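插线板应该放在桌面上

办公室里最没人管的东西是插线板。桌子有人挑，椅子有人试坐，显示器的高度能讨论半个下午，插线板则是最后一天从仓库里翻出来，往桌子底下一扔，从此再没有人看它一眼，直到有一天要拔一个插头。

我在弗伦港（Flunport）的一间共用工作室待了几年，去年秋天搬家，从旧楼搬到现在这一层。搬家那天我负责收线。旧桌子底下的情况，搬过办公室的人都清楚：白的黑的缠在一起，灰尘结成絮，一根线从插头摸到另一头要趴着挪两次身子。有两个电源适配器一直通着电，对应的设备早就不在了。这件事之后我有了一个看法，到现在也没改：插线板应该放在桌面上，放在手够得着、眼睛看得见的地方。

反对的意见我都听过，最常见的是难看。同事米克·斯豪滕（Mieke Schouten）就持这个立场，她认为桌面是用来放手头工作的，线是管道，管道应该藏起来，就像没有人把水管装在客厅中央。她还为此买过一套鲁尔斯卡（Rulska）的桌下线槽，金属的，要在桌板背面打螺丝。装好的头一个月确实清爽。后来她换了显示器，新的电源头比旧的厚，塞不进线槽，就挂在外面；再后来加了台灯，台灯的线短，又接了一根延长线，也挂在外面。线槽还在，只是大部分线都不在里面了。

水管的比方我觉得不成立。水管装好以后二十年不动，插头则天天在动。充电器要带回家，投影仪要借给隔壁，吸尘器每次用都要占一个口。一样东西如果经常要用手去碰，就不该放在要弯腰才能碰到的地方。厨房里没有人把砧板收在冰箱后面，道理是一样的。 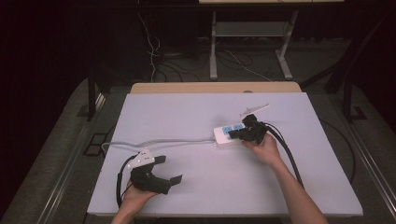

弯腰这件事本身也值得说几句。钻到桌子底下插插头，多半是凭手感，一只手撑着地，另一只手去找孔。看不见孔，就容易插歪，或者插了一半以为插好了。插到一半的插头接触不良，会发热，这是插线板出问题的常见原因之一。放在桌面上，插头有没有到底，看一眼就知道。开关是开是关，也是看一眼就知道。

还有一点是线的走向。线在地上的时候，大家默认它是乱的，没有人去理。线到了桌面上，自然会有人把它顺一顺，让它绕开放杯子和本子的位置。我不是说大家突然变勤快了，只是乱在眼前的东西比较难忍。我自己的做法是让电源线从桌子一侧上来，留一个松松的弯，不要拉直，也不要用扎带勒死。拉直的线一碰就带着插线板跑，勒死的线下次要剪开，剪的时候还可能伤到外皮。

插线板底下垫什么，也有人问过。特立尼达·萨米恩托（Trinidad Sarmiento）坐我斜对面，她的办法是在桌上铺一块浅色的板，插线板和常用的小件都放在上面。浅色底上什么都显眼，掉个螺丝、卡针，马上能找到。要擦桌子，把插头拔了，整块板端走。我试过以后也学着这么做了，只是我那块小一些，桌子没她的宽。

水是另一个反对的理由，而且比难看有分量。桌面上有人喝咖啡，咖啡会洒。这一条我承认，所以我的桌上，杯子在左，插线板在右，中间隔着键盘，水瓶一律要有盖。不过地面也不见得干。拖地的水、雨伞滴下来的水、漏了的空调，都在地上。旧楼那次空调漏水，第一个泡到的就是地毯上的插线板，总闸跳了，一整排的人停了半天工。当时如果它在桌上，至少有人会先看见水。

买什么样的，我没有太多讲究。线要够长，宁可多出一截；插孔之间的距离要宽，不然一个大号适配器占掉两个口；最好有总开关，下班按一下就走。克拉斯（Claeys）那家五金店里各种价位都有，不必买最贵的，但也不要买连厂名都找不到的。大功率的电器，取暖器、电水壶，直接插墙上，不要和电脑挤在一条插线板上，放桌上放地下都一样。

我也知道有些地方做不到。桌子放在房间正中、墙上插座又远的，线上桌之前总要过一段地面，那一段该用压线条就用压线条，别指望大家抬脚。几个人合用的长桌，插线板归谁管也要先讲好，不然四个人的线最后还是一团。弗洛尔特桥（Floltbridge）那边的分部就是这样，桌面上放了插线板，三个月后上面插满了没有主人的充电线。他们现在的规定是线头上要贴名字，没贴的月底收走，放进前台的抽屉。我觉得这个规定可以，准备九月在我们这层也提一下。

米克还是不同意。她说等我哪天把汤洒上去再谈。她的线槽目前空了大半，我问过她能不能拆下来给我装在书架后面，那里的线是真的一年也不动一次。她还在考虑。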